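Crichton Laundry Room: Frequently Asked Questions

Who can use the laundry room?
Anyone living at Crichton. You need a Flolik card, which you can pick up and top up at the front desk.

What does a load cost?
A wash is 26 credits and a dry is 25. New cards come with 370 credits. A card holds 1,000 at most.

Which door do I use on a stacked unit?
Check the label on the cabinet before you load. The upper and lower drums run separately, so you can start one while the other is in use. Pay for the drum you want, close its door until it clicks, then press start.
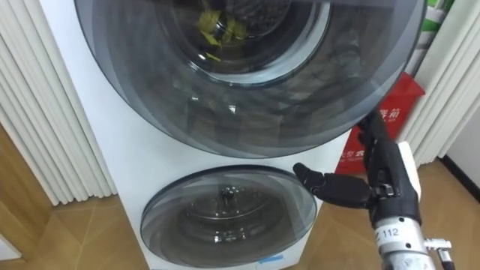 Look through the glass before you put anything in. Clothes get left at the back of the drum, and one yellow shirt can ruin a load of whites.

The door won't open. What should I do?
Wait two minutes after the cycle ends. The lock releases by itself – please don't pull on the rim. If it stays shut, call the desk.

Can I move someone else's laundry?
Yes, once it has been finished for 15 minutes. Put it on the folding shelf, not on the floor.

What detergent should I use?
Any low-suds liquid. The desk sells Husavex in single doses. Powder tends to clump in these machines, so we ask you not to use it.

Is there a limit on blankets?
One per load. Comforters don't fit and should go to Dremine Cleaners, who pick up from the lobby.

Last updated Tuesday, August 1, 2023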